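Call for participants: household water hardness and limescale study

Hosureck is recruiting 108 households in the Mestden supply area for a study of limescale formation in domestic plumbing. Fieldwork begins in April and is carried out under the Murnis protocol for hard-water districts.

Each household will be asked to draw two samples per week from the cold kitchen tap, before any other use of water that day. Samples are taken in the bottles supplied, labelled with the household code and left for collection. A short log of descaling products, kettle use and dishwasher salt is kept alongside. Total time required is about 80 minutes per month.
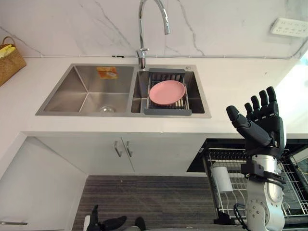 Hosureck Bulletin, Issue 80, p. 2

Applicants must meet the following conditions:

Mains supply within the Mestden boundary – private boreholes are excluded
A kitchen sink with a cold tap fed directly from the rising main
No water softener or filter fitted upstream of that tap
No planned change of address or kitchen refitting during the study

Tenants may apply with the written consent of the landlord. Households of any size are eligible, but only one application per address will be considered. Previous participants in the Chiu pipework survey may apply again.

Participants receive a payment of £80 on completion and a written report on the hardness, alkalinity and copper content of their water. No payment is made for incomplete logs. Samples are destroyed after analysis, and results are published by postcode district only.

Applications close on December 24, 2019. Forms are available from the Hosureck enquiries desk and should be returned with a recent water bill – quote reference 2000 on all correspondence.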